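Ulville Repair Evening, November meeting
Notes by Hiba Qaisi

Great turnout, and we started almost on time! Last month's notes were approved with one fix: the Hattar school pickup is on a Friday.

**Donated computers**

Sestard has dropped off 37 desktops — a terrific haul. Nearly all of them have their side panels and screws. We agreed to open every case before plugging anything in, and to write the memory size on masking tape on the front.
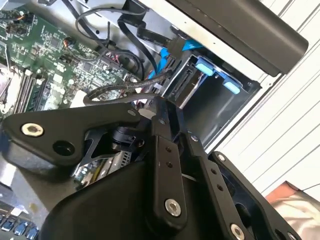

Memory gets checked first, stick by stick, then the board and its connectors. Dust comes out with the small brush, please, and no vacuum near the motherboard. Hiba would love to see a full set of matched pairs by the next meeting and thinks we can do it.

Drives go in the gray bin for wiping. Three people offered to learn the wiping program, so that backlog should shrink fast.

**Money**

Balance is $716. Approved $55 for thermal paste and wrist straps.

**Starnutance day**

We have a table again! Bring one finished desktop, plus a case with the side off so kids can look in. Setup time still to be confirmed.

**To do**

- Hiba: email Hattar about monitors
- Everyone: return borrowed screwdrivers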